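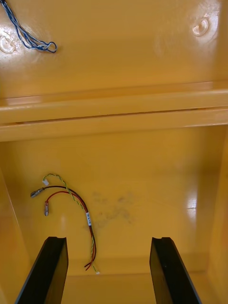 ## Wurkisix: progress report on the wire handling software

Prepared by Danica Čierny, 15/11/2018

**Perception.** In this period we worked mainly with the yellow enclosure. The glossy paint gives strong reflections, and our old segmentation took many of them for metal terminals. We trained the model again with 1,000 labeled pictures from the wrist camera. On the test set of 145 pictures it now makes 14 false detections of a terminal. The black and red wires are found well. The thin twisted pairs are still difficult, especially where they cross other wires.

**Planning.** The planner from Nistor is now connected to our grasp module. It keeps both fingers away from the side walls and proposes a grasp on the harness with the fingers open on both sides of it. One plan takes 8 seconds, and this is too slow for us. Most of the time goes to collision checks with the ledge, so we will simplify this part of the model.

**Tooling.** The log viewer can now show the camera picture next to the planned path. The export to Skiladar format is not finished.

**Next steps**

- shorter planning time
- more training pictures of twisted pairs
- export to Skiladar, to be ready before the review in June

We ask for your agreement to move the test with closed enclosures to the next period.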